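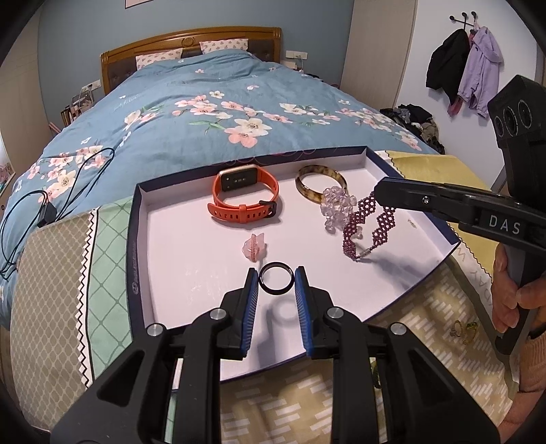
tortoiseshell bangle, pink beads, orange watch strap

ok going to do a thread on Evier because people keep asking why I sold. short version first: the revenue growth is real, the cash isn't. long version below, typing between meetings so bear with me

1/ Evier makes pumps and valves for water utilities. boring. I like boring. bought at 31, added at 27, thought I was very clever

2/ bull case everyone repeats: old meters and pumps get swapped for "connected" ones, Evier sells the box once and then the monitoring subscription forever. Hardware margin meh, software margin lovely

3/ and on paper it works. they had 600 utilities on the subscription at last count. two years before that, 90. you see that slope and you stop asking questions. I stopped asking questions

4/ so. went back through the annual report in November, the notes this time, not the pretty part. receivables growing way faster than sales. Second year running

5/ meaning they book the sale, customer hasn't paid. small towns are slow payers, fine, everyone knows that. but slow is 60 to 80 days. Evier is sitting way past that and the gap widens every qaurter

6/ then the subscription bit. first 18 months are bundled in with the pump. Free, basically. but a slice of the pump price gets called "recurring revenue". so a chunk of that lovely software line is hardware wearing a hat

7/ what happens at month 19 is the whole thesis. does the town renew or not?? company gives no renewal number. asked IR twice. got a very polite email with no number in it, twice

8/ compare Kandasamy. same customers more or less, duller product, slower growth. But they break out renewals every year and cash from operations tracks earnings almost line for line. market gives them a lower multiple. go figure

9/ Jarklow is the other one people bring up. don't own it, don't really get it, too much debt for me. skipping

10/ someone will say "but the Dremow deal". yes. Evier paid up for Dremow to get the sensor tech in house. Dremow had 1277 sites at closing and I cannot find that figure mentioned anywhere since. not once. maybe it's great! then say so

11/ Wiroj Panyasiri replied last time that I'm too hard on them, utilities always look ugly on working capital during a rollout and it comes back later. fair point. he's been right on this sector before and I haven't, so weigh that

12/ my answer — comes back later is what I told myself at 27

13/ what would change my mind: a renewal rate, any renewal rate. Receivables flat for two quarters. or the finance chief buying stock with his own money, he owns roughly 3000 shares, which for that salary is nothing

14/ sold all of it at 34 so no tears, small gain, dividends on top. half went into Kandasamy, other half is sitting in cash till I have a better idea. no short, I don't short, I like sleeping

15/ not advice obviously. read the notes to the accounts, start at the back. will post the recievables chart tonight if I can get the spreadsheet to behave

edit to 5/ — somebody asked, those days are from the payment terms other suppliers quote, not from Evier. should have said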